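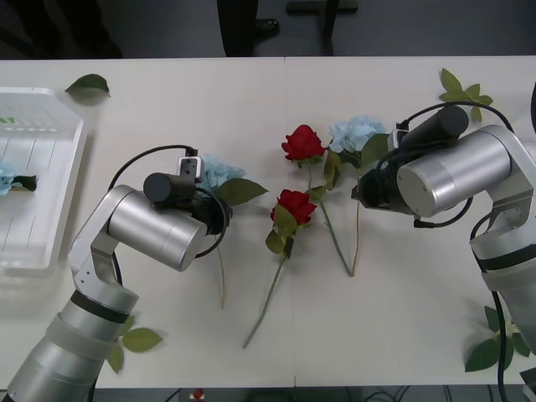

Moklow Press to Publish "The Water Ledger," a Reporter's Long Look at Who Paid and Who Profited in Irnton

IRNTON, April 30, 2020. Moklow Press is delighted to announce "The Water Ledger," a collection of local reporting on the sale of a city's water system and the years of fallout that followed. The paperback and e-book arrive in May.

The book gathers 20 articles first printed in the Irnton weekly Etim, along with notes, maps and a long new opening chapter. Together they follow one contract from a thinly attended council meeting to the kitchen tables where the bills landed. It's a story about money and pipes, and it reads like a mystery. Our whole office passed the manuscript around in a single week, and people kept stopping each other in the hall to ask, "Have you gotten to the part with the second meter?"

The reporting began with a retired bus driver's water bill for $740. From there the trail runs through planning files, campaign reports, court papers and a great many phone calls that went unreturned. The early pieces are short and a little rough, and we've kept them that way, so readers can watch the facts come together in the order the town learned them. Corrections that ran in Etim appear beside the articles they belong to.

We're especially excited about the new chapter, "Reading the Meter," which goes back to the neighborhoods in the first stories and catches up with families there. It also walks through how the records were requested, what came back blacked out, and which drawers at the county office held the good stuff. Anyone who has ever tried to get a straight answer out of a city department will love it!

"The Water Ledger" runs to 400 pages, with an index and a timeline of votes. The cover and inside maps are by Sonov, the design studio behind our Irnton history series, who redrew the old service districts from the city's own paper plans.

Moklow will hold an online launch in May, with a reading from the opening chapter and plenty of time for questions. Reading groups and journalism classes ordering 20 or more copies can ask us for a free discussion guide, which includes a blank records request letter to fill in and send. Advance copies for reviewers are available now as e-books, and printed copies will go out as soon as they reach our warehouse.

Moklow Press is an independent publisher of history, reporting and essays, based in Irnton. Requests for review copies, excerpts and interviews should go to the Moklow Press publicity desk.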